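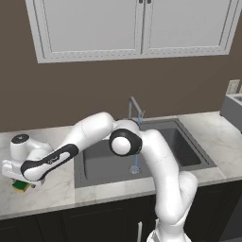
Figure 1. Robot arm with a sponge at the kitchen counter (computer rendering).

Recovery Habits of Distance Runners at the Trakholm Club
Student project report, Harkton College

The project followed 20 club members who ran every day through November. Each kept a log of distance, sleep and soreness. The shortest run allowed was 2 miles. 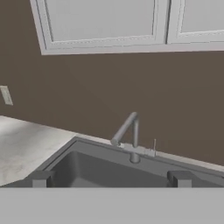
Figure 2. White upper cabinets against a brown wall (computer rendering).

The logs gave 112 usable weekly entries. Soreness was highest after the Vidmar hill route. Two runners withdrew with shin pain, and their entries were left out.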